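Pesquisar no site... Buscar

Setembro, 9h40 | Da redação da Junavix

Categoria: Imprensa > Alimentação e embalagens

Junavix lança Linha Saris de embalagens para viagem em papel, com foco em cafés de bairro

Sacola de alça torcida, copo com tampa e canudo de papel. Tudo num pedido só, sem mínimo alto. É essa a proposta da Linha Saris, que a Junavix coloca à venda ainda este mês para cafeterias, padarias e pequenos restaurantes.

A linha sai com 2 formatos de sacola e 5 tamanhos de copo. Pedido mínimo de 300 unidades por item, o que no setor é pouco. Quem compra embalagem para balcão pequeno sabe: o fornecedor quer vender palete, o café tem um armário em cima da pia. A Junavix ouviu essa reclamação muitas vezes antes de fechar o catálogo.

O público é o estabelecimento que vende metade no salão e metade para levar. O mesmo balcão serve bolo no prato e monta sacola para a rua, e na hora do movimento uma coisa atropela a outra. A Saris foi montada pensando nessa troca: os itens de viagem ficam em pé, à mão, perto da louça.

A sacola branca tem alça de papel pardo torcido e boca larga. Dá para pôr um doce no fundo e dobrar uma das alças para dentro enquanto o resto do pedido não fica pronto. Canudos brancos, de papel, vendidos em maço para deixar num copo sobre a mesa. O copo de café vai com tampa de plástico preta; a versão da tampa em fibra está em desenvolvimento e ainda não tem data.

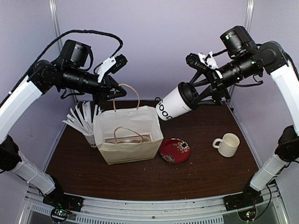 Preços e condições

A tabela completa segue para os revendedores cadastrados. Sacolas e canudos entram no primeiro lote, copos e tampas tambem. Frete incluso em pedidos acima de 2000 unidades, somando todos os itens da linha. Abaixo disso, retirada no galpão ou entrega cobrada à parte.

Não há contrato de fidelidade. O café pode pedir uma vez, parar, voltar depois pelo mesmo preço de tabela em vigor.

Impressão personalizada

Sacola e copo podem sair com a marca do cliente, em uma cor. A arte é conferida pela Isent, gráfica parceira, que devolve prova digital antes de rodar. Quem não tem arte pronta escolhe entre modelos do catálogo, com frases curtas em preto. Prazo maior para personalizados, informado no orçamento.

Canudo não recebe impressão. Por enquanto.

Distribuição

A Dafis fica com a distribuição no interior e no litoral. Na capital, venda direta pela Junavix. Pedidos de amostra pelo formulário do site ou no balcão do galpão, das 8h às 16h, um kit por estabelecimento. O kit traz uma sacola de cada formato, os copos em todos os tamanhos com as tampas correspodentes e um maço pequeno de canudos.

Revendedor que já trabalha com a linha antiga pode trocar o estoque parado por crédito na Saris, desde que as caixas estejam fechadas. Condição válida para o primeiro pedido.

Sobre a Junavix

Empresa de embalagens para serviço de alimentação. Fornece sacolas, copos, guardanapos e acessórios de balcão para cafés, padarias e lanchonetes.

Contato para imprensa

Assessoria Junavix, pelo formulário da área de imprensa. Catálogo em alta resolução sob pedido.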